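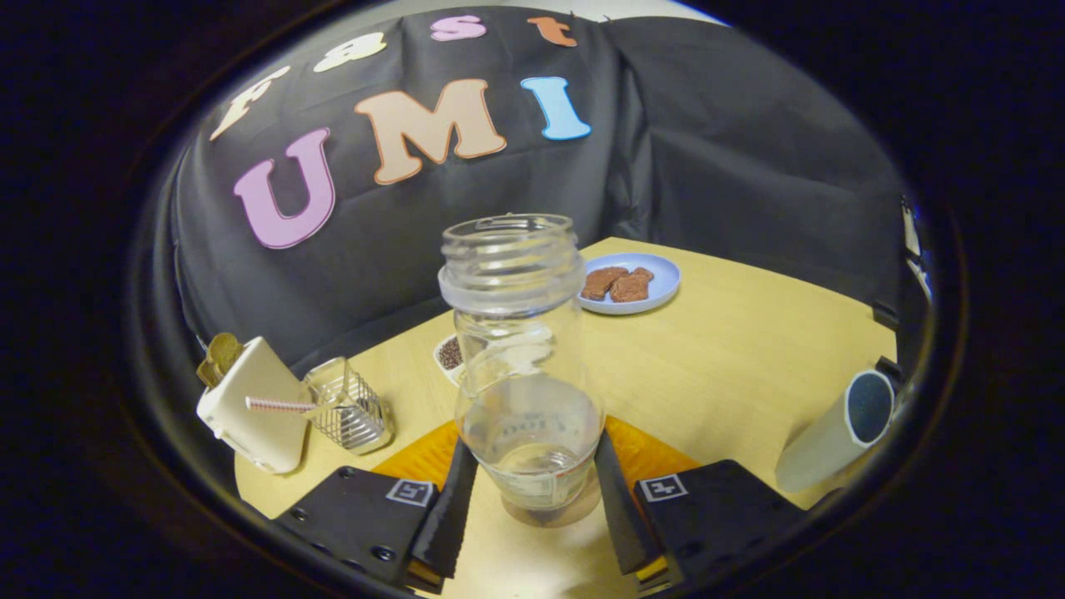 동네 발효 교실은 지금 어디까지 왔나요?
봄에 말씀드린 계획의 절반을 조금 넘겼고, 장 담그기 과정은 끝났고 절임 과정이 한창입니다.

안녕하세요, 그릴론(Grilon) 부엌입니다. 2021년 8월 중간보고를 보내드려요. 지난번 보고서가 너무 딱딱하다고 하셔서 이번엔 그냥 말하듯이 썼습니다. 표는 따로 보내드린 파일에 다 들어 있으니 숫자가 궁금하시면 그쪽을 보시면 되고, 저는 그동안 있었던 일을 적을게요.

우선 사람 이야기부터요. 상반기에 수업을 들은 분이 135명입니다. 신청서에 적었던 목표보다 많아서 저도 명단을 두 번 확인했어요. 된장과 간장 반이 제일 먼저 찼고, 의외로 식초 반이 그다음이었습니다. 식초는 오래 걸리고 냄새도 나서 인기가 없을 줄 알았거든요. 그런데 감식초 한번 담가 보고 싶었다는 분들이 줄줄이 오셨어요! 젊은 분들은 콤부차를 배우고 싶다고 하시는데, 이건 아직 제 실력이 모자라서 내년으로 미뤘습니다.

장 담그기 과정은 메주 고르기에서 시작해 장 가르기까지 갔습니다. 중간에 장독 하나에 흰 곰팡이가 넓게 피어서 수강생 단체방이 난리가 났었어요. 걷어 내고 소금을 더 얹고 며칠 지켜봤는데, 결국 그 독은 버렸습니다. 아깝긴 했지만 먹을 음식이니까 미련 두지 않기로 했어요. 그 일 뒤로 소금물 농도를 눈대중으로 맞추던 버릇을 버리고 염도계를 씁니다. 예산에 없던 물건이라 소모품 항목에서 빼 썼고, 영수증은 첨부했습니다.

외부 강사로는 페르난다 카르도주(Fernanda Cardoso) 선생님이 오셨어요. 브라질식 고추 절임을 가르쳐 주셨는데 반응이 정말 좋았습니다. 식초와 기름 비율을 두고 수강생들이 우리 고추장아찌랑 비교하면서 한참을 떠들다가 수업이 늦게 끝났지요. 쿠스토지우 아후다(Custódio Arruda) 선생님의 빵 발효종 수업은 한 차례 연기했습니다. 방역 기준이 바뀌면서 한 반 인원을 8명으로 줄여야 했고, 그러다 보니 반을 다시 짜느라 날짜가 꼬였어요. 선생님께는 양해를 구했고 11월에 하기로 했습니다. 강사료는 아직 지급 전이라 이번 정산에는 안 들어갑니다.

인원을 줄인 건 솔직히 타격이 있었어요. 같은 수업을 여러 번 나눠서 하니 제 시간도 들고, 전기요금도 더 나옵니다(여름이라 에어컨을 끌 수가 없어요). 대신 한 분 한 분 손을 봐 드릴 수 있어서 그런지 중간에 그만두는 분이 줄었습니다. 오이지 반은 전원이 끝까지 나왔어요. 기준이 풀려도 예전처럼 크게는 안 하고 싶은데, 이 부분은 다음에 뵐 때 의논드리고 싶습니다.

재료비 이야기도 해야겠네요. 천일염은 작년 재고가 남아 있어서 괜찮았는데 오이와 마늘값이 올랐습니다. 거래하던 드레리디코(Dreridico)에서 단가를 올리겠다고 연락이 와서, 마늘만 소브차크(Sobczak) 쪽으로 옮겼어요. 받아 보니 알이 좀 잘고 까기가 번거롭습니다. 그래도 절임에는 작은 알이 더 예쁘게 들어가서 수강생들은 별말이 없었어요. 수강생 부담금은 한 번에 3000원 그대로 두었습니다. 올려야 하나 며칠 고민했는데, 어르신들이 많이 오시는 수업이라 올해는 버텨 보려고요.

장소는 여전히 좁습니다. 냉장고가 문제예요. 절임 과정이 시작되니까 넣을 데가 없어서 저희 집 김치냉장고까지 동원했습니다. 잘렌트(Zallent)에서 중고 업소용 냉장고를 알아봐 주기로 했는데, 문이 4개짜리는 현관으로 안 들어간다고 해서 작은 것을 다시 찾고 있어요. 비품비 안에서 해결이 안 되면 항목 변경 신청을 드려야 할 것 같습니다. 미리 말씀드려요.

잘 안 된 것도 적을게요. 신청할 때 약속드린 레시피 소책자는 원고만 있고 편집을 못 했습니다. 할머님들께 여쭤보면 소금은 "한 줌", 물은 "자작하게"라고 하시니 그램으로 옮기는 데 시간이 엄청 걸리더라고요. 같은 분께 다시 여쭈면 또 양이 달라지고요. 그래서 제가 직접 담가 보면서 무게를 재고 있습니다. 장아찌 쪽은 거의 정리됐고 젓갈은 손도 못 댔어요. 젓갈은 아예 빼고 얇게 내는 방법도 있는데, 괜찮을지 의견 주시면 좋겠습니다.

하반기에는 무말랭이와 동치미, 김장 순서로 갑니다. 김장은 배추를 같이 절이는 게 제일 큰일이라 마당을 쓸 수 있는지 건물 쪽에 물어봐 둔 상태예요. 답이 오는 대로 일정표를 고쳐서 다시 보내드리겠습니다. 그리고 지난번에 맛보고 싶다고 하신 매실장아찌는 따로 담아 두었으니, 들르실 때 가져가세요!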